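Cedside library to open until 9 p.m. on weekdays

The Cedside branch library will stay open until 9 p.m. on weekdays starting in July, after the town council approved money for longer hours at its last meeting.

The branch now closes at 6 p.m. and has kept that schedule since staff cuts two winters ago. Under the new plan, the front desk will be staffed until 8 p.m. During the last hour, visitors can use the reading room, the computers and the self-checkout machines, but they won't be able to sign up for a new card or pay fines in person.

Branch manager Iason Fragkou said evening hours were the most common request in a survey of cardholders this spring. Of those who answered, 70 percent said they could not get to the library before closing time on a work day.

"People get off the bus from Wistau and we are already locking the door," Fragkou said. "Students have been asking for this too, mostly the ones who share a room at home."

Two part-time workers will be hired to cover the evenings. The jobs pay $18 an hour and will be posted on the town website next week.

The upstairs study room, closed since a roof leak was found over the back wall, will reopen at the same time. Brostis, the contractor on the roof work, finished the repair last month. Tables in the room can be reserved for up to 2 hours, by phone or at the front desk. Food is still not allowed upstairs - covered drinks are fine.

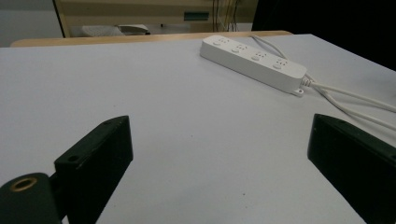
A white tabletop with a pale wooden edge strip.

Council member Yoshinori Kuroda voted for the plan but asked for a report on evening visits before the money comes up for renewal. He said he wanted to see whether the last hour gets enough use to pay for the lights.

Saturday hours will not change. The book drop on Moschos Street remains open at all times.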